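Vasiliki Kokkinos
June 8, 2023

1/ Our budget request for next year must be ready soon, and this is my second time to write it for a robot with two arms and two hands. Last year I made many mistakes in the spreadsheet. I will write here what I changed, maybe it helps another small lab.

2/ First mistake: I budgeted the robot as one thing. One line, one price, one delivery. But the arms, the hands, the mobile base and the computer get old at different speeds, and they come from different people. Now every one of them has its own block in the sheet with its own spare parts.

3/ The hands are the most important block. We buy ours through Nukum. I ask always for two prices, one for the full hand and one for a single finger module. If a seller can give only the price of the full hand, I write the full hand as the repair cost. This makes the meeting unpleasant but the number is correct.

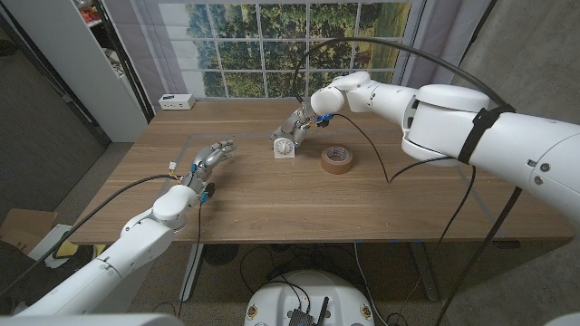 4/ The second block is cables. I had 43 dollars for cables last year. I am a little ashamed of this number. A cable at the wrist bends all day, and the connector there is small and likes to be touched by everything. This year the line for cables and connectors is 631 dollars and I will defend it.

5/ In this 631 there are: spare wrist cables for both sides, connectors, straps, sleeves, and one proper set of cable clips to bring everything down to the floor in one path. The clips are cheap. Please buy them in the first order and not in the fourth, as we did.

6/ Someone in the comments asked if the task objects need a budget. Yes, but small. A kitchen timer, a roll of packing tape, a few white plastic pieces. What I recommend is to buy the same model several times on the same day. When I went back to the shop in April, the timer we used was not sold any more, and the new one had a different shape. For us this means old tests and new tests can't be compared so easily.

7/ I put the objects under "consumables" and not under "office". Our accounting office at Mavau refuses kitchen things in "office". I learned this in a long email.
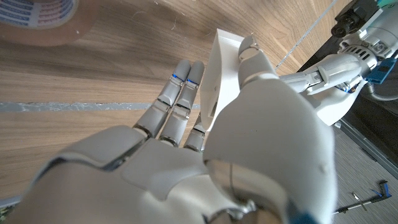
8/ Now about grip tests before you buy. If it is possible, send your own objects to the seller and ask for a video with them. The catalog shows a hand that holds a ball or a bottle. A flat plastic part with corners is a very different question, and a thumb that looks strong on paper can have a bad angle for it.

9/ We sent a box of six objects to two sellers. One returned videos of all of them, also the bad tries. The other sent us a brochure. You can guess who stayed in the spreadsheet.

10/ Freight. I had an offer from Fustov for the transport of the hands with insurance, 324 dollars one way. I wrote it one time in the sheet. Then a hand must travel to repair and come back, and the box was suddenly two trips. So: every hand gets one return trip per year in the plan, and if it doesn't travel, we are happy and buy cables.

11/ Related to this, keep the original foam and the original box. The replacement packaging is sold separately, and I think the price for it is not polite.

12/ Wrist cameras are a block for themselves also. The camera is not expensive. The mount, the cable (again the cable), the time to calibrate after every change of the hand - this is the real cost. I count half a working day for each change and I write it as hours, so the management can see it.

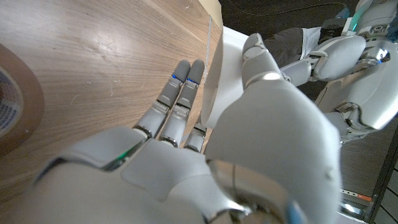 Right hand at the table, with the white piece between fingers and thumb.

13/ Software. We manage the recordings with Tô, and the license is per robot, not per arm. Ask for this in writing. In the first offer it was counted per arm, and I saw it only because I read the offer a second time on the train.

14/ Storage is growing faster than I planned. Every camera we add makes more video, and people never delete. I don't have a good formula yet. At the moment I take the last three months, multiply by four, and add one disk.

15/ The table and the space. For me this was zero in the first plan, because "we have a table". You need one that doesn't move when an arm pushes on it, tape for marking the work area, power outlets close to it, and some thought about light. Spend a little here. If the marks on the table are not in the same place on Monday and on Friday, you pay for it in hours.
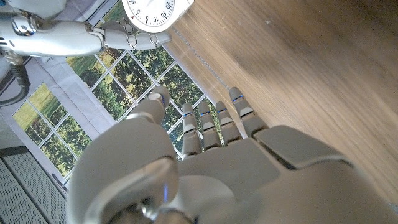

16/ Two hands or one? I get this question often. If your tasks are only pick and place, one hand is enough for the first year, and the second arm can have a simple gripper. We hold something with one side and work on it with the other, so for us two hands was right. But please decide from your list of tasks and not from the discount. Nukum gave a discount for a pair and it was very tempting.

17/ How I order the blocks in the request: hands, spare parts, cables, freight, cameras, software, storage, table, objects. When they cut, they cut from the bottom, so I put a small reserve for objects inside spare parts. My manager reads this account, so now he knows.

18/ Questions are welcome, I answer in the evening. If you have a better formula for the storage, I would really like to see it.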